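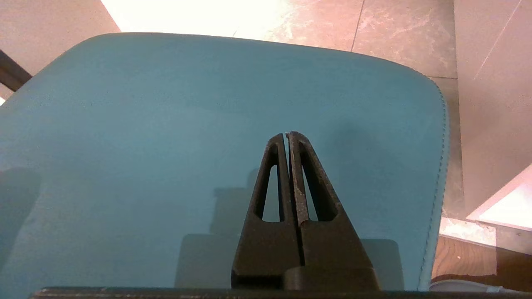 The fault we ended up writing most of this report about was one we very nearly missed, and I'm still a bit embarrassed by how long we blamed the wrong thing! Our arm, which we named Fodport, was meant to drive up to a piece of furniture, stop a safe distance short and only then open its fingers. It stopped beautifully in front of dull grey cardboard. In front of the teal chair, with the fingers closed and their shadow lying across the backrest in dark, blocky steps, it would sometimes decide it still had plenty of room and keep creeping forward. The first contact was gentle, but a push is a push, and if somebody had been sitting there we'd have had a proper safety incident on our hands.

What went wrong

Our stopping routine (we called it Fleren) estimated distance from the wrist camera alone. We went back through the logs, all 2481 lines of them, and found that the estimate jumped whenever the gripper's own shadow fell on a smooth surface. Fleren was treating the edge of the shadow as the edge of the object. Out of 123 approaches there were 4 contacts, every one of them in the afternoon when the light was strong.

I should own up that we spent about 3 weeks tightening bolts and swapping a cable before anyone thought to draw the blinds. Lovely bolts, though, very snug.

What we changed

We added a bump switch behind the fingers that cuts motor power without asking the software, and halved the approach speed. The Clarkau lab rules now have us keep a hand on the stop button for every run. The shadow masking is only partly finished, and we'd like next year's group to take it up.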